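Bin day on the big sort-out, and I am having a lovely time. Yes, I know it's a Monday.

I put off emptying the big grey bin all through October. Everything that didn't have a proper home went in there, and then I'd close the door on it and go and make tea.

Started with 45 minutes on the timer and the radio up loud. Ended up doing 2 rounds because I didn't want to stop!

Best find so far – the spare Niven hooks I was sure I'd thrown out when we moved. They're going up in the hall tonight.

Also a whole Semimel drawer divider, still in its box. I paid for that and then spent a year rummaging for scissors. Oh well, it fits the kitchen drawer perfectly.

My one rule is that things in clear packets stay in clear packets. I used to tip everything into tubs and then couldn't tell what went with what.

It's so nice being able to see the floor of the bin again. It's a bit scuffed and scratched, and I love it, it's a good solid bin and it's earned every mark.

Only a few bits left in there now. Those can wait until I've had lunch.

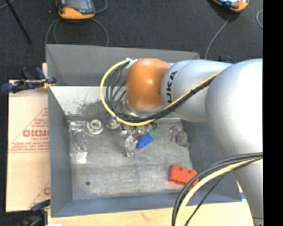
Next up is the shelf above the Wetine boxes, which has been bothering me for ages. If anyone local wants jam jars, shout – I've got 23 and they're all clean.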